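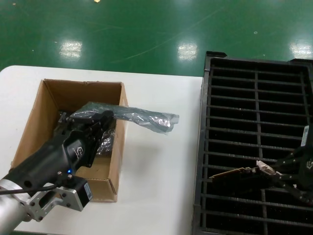

Chapter 16
Selecting a Two-Arm Unpacking Kit

Electronic parts often reach the assembly floor in cardboard boxes, with plastic bags or wrapping around them. Unpacking them is slow work, and a circuit board may be damaged if it is gripped in the wrong place. Several suppliers now offer kits for this task. This chapter examines one of them, the Tarkidix bench kit from Skistenik, and uses it to show how a buyer should read a product offer.

A kit of this type is sold with two arms, each fitted with a gripper. One arm can clear plastic from the box while the other holds a green circuit board level over a black grid crate. The buyer must therefore judge the arms as a pair. A gripper suited to a thin, crumpled bag may not be the best choice for a rigid board with a connector near its edge.

The base kit is listed at $2299. With the extended service plan, the price rises to $3751. The plan covers replacement gripper fingers and one site visit per year. Rekha Pillai and Ross Strachan, who reviewed the kit for this edition, recommend a trial of at least 100 boxes before purchase.

After completing this chapter, the student should be able to:

Compare the base kit with the service plan
Write a trial plan for mixed packaging
State the limits of a supplier's claims

Key terms: cycle time, grip force, parallel gripper, service plan

16.1 Reading the Offer

A supplier's offer has two parts, the equipment list and the conditions of use. The conditions should be read first.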